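Ordenar los cables del taller: informe final de proyecto

Autoras: Roxana Cabrera y Jussara Bastos
Tutor: Reinaldo Sampaio
Entrega: 5 de julio de 2023

1. De dónde sale el tema

Quien haya pasado una tarde en nuestro taller sabe lo que cuesta encontrar un cable de alimentación que no venga enganchado a otros tres. Empezamos a hablar de ello en enero, medio en broma, y acabó convertido en nuestro trabajo de curso, cosa que agradecemos mucho a Reinaldo, que nos animó desde el primer día. La idea era sencilla: cestas abiertas sobre la mesa, cables enrollados y una costumbre que cualquiera pudiera seguir sin leer un manual.

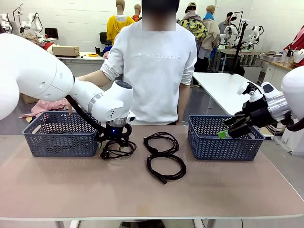
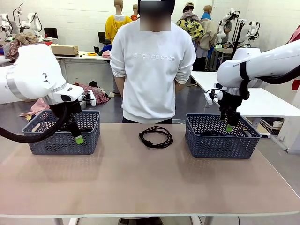 Figuras 1 y 2. La mesa con las dos cestas de plástico trenzado y un cable negro enrollado entre ellas.

2. Las cestas

Probamos antes con cajas de cartón, que se vencían por los lados, y con bolsas de tela, donde todo volvía a hacerse un ovillo. Las cestas de plástico azul grisáceo nos gustaron enseguida: son abiertas, se ve lo que hay dentro sin vaciarlas y el dibujo en espiga (esto ya es cuestión de gustos) queda bastante bonito sobre el tablero claro. Decidimos usar dos, una para los cables revisados y otra para los pendientes de revisar.

3. Cómo enrollamos

Effie Gillies nos enseñó a hacer vueltas amplias, sin apretar, dejando el conector a la vista. Al principio nos salían unos nudos tremendos – sobre todo con los cables finos, que tienen memoria y se empeñan en volver a su forma – pero con 14 cables de práctica le fuimos cogiendo el aire. No usamos bridas. Živko Hodžić propuso cintas de velcro y las dejamos apuntadas para el curso que viene.

4. Lo que queda por resolver

La zona central de la mesa sigue siendo tierra de nadie: ahí se dejan los cables «un momentito» y ahí se quedan. También nos falta ponernos de acuerdo sobre las etiquetas, porque Jussara las prefiere en la cesta y Roxana en cada cable. Para los alargadores grandes harán falta cestas más hondas, y hemos pedido presupuesto de cinco a Caldeira.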